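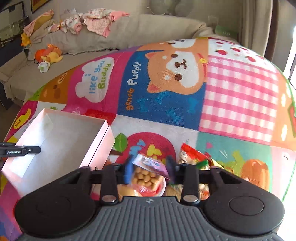 How many recordings does it take before a packing policy is worth training?

For a single box and a mixed pile of wrapped snacks, plan on 300. You will not keep all of them. In our last set, called Ovari, 244 went through to training and the rest were thrown out for the faults listed further down.

## Setting up

Each recording is made by one person with two hand-held grippers, left and right. Use a soft surface with plenty of print on it if your robot will work in homes. A plain white table gives clean footage and a policy that gets lost on a tablecloth.

1. Put the open box on the mat, a little left of centre, and turn it by a different amount each time.
2. Scatter the snacks to the right of the box. Let some overlap.
3. Wipe the camera windows and the fingertip pads.
4. Open and close both grippers fully, twice, before you start. The first file of the day is the one where the zero is most often wrong.
5. Start recording with both grippers above the mat and hold still for 2 seconds.

Leave the background alone. Clothes, toys and curtains can stay as they are and may move between sessions.

## Recording a pass

Pick with the right gripper and keep the left at the box. The left tip can rest over the wall or hold it lightly, but choose one and stay with it for the whole pass. Mixing the two in a single recording was our most common mistake in the first week.

Close on the wrapper near the middle of the packet and lift straight up until it clears the mat. Then move across. Beginners drag packets sideways because it is quicker, and the policy learns to drag too. 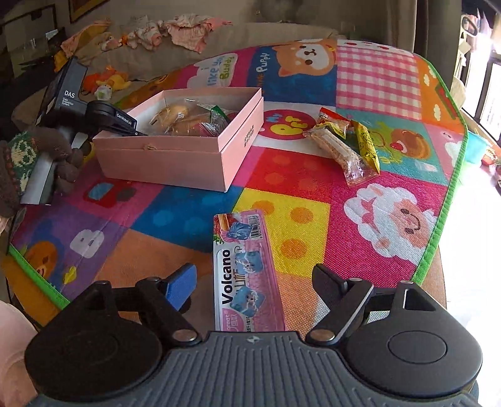 Tall, stiff packets should go in after the soft ones, laid flat if there is room. If one will not fit, take it out again and put it back on the mat. Keep recording while you do this - a clean recovery is useful and we label it as such. Out of the 244, there were 42 with a recovery in them, and I would have liked more.

Work at the speed you would use to pack a bag for somebody else. If you drop a packet inside the box, leave it where it lands.

## Nudging the box

Sometimes the box creeps during a pass. To bring it back, close the gripper on one wall with a fingertip on either side, shift it, and open fully before you move away. Squeeze only enough to hold. Cardboard walls bend, and a bent wall changes the box for every recording after it.

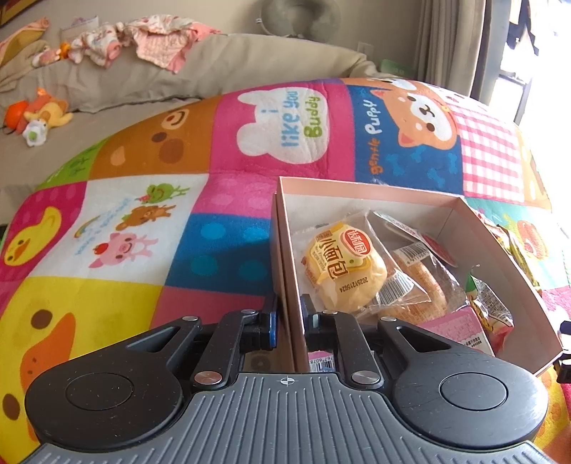 Sérgio Prata wrote back after reading a draft of this page that he would record the nudges as separate short files, as they did on Stotano, and join them up at training time. We tried it both ways. Keeping them in the main pass gave fewer odd pauses, but his way is easier to label.

## What to throw out

- Tracking lost for more than a moment
- A bare hand touching the snacks or the box
- Start or end pose missing
- A wrapper split open

Write the fault in the file notes before deleting anything. Fernanda Amaral checks the notes in March, when the next set is planned.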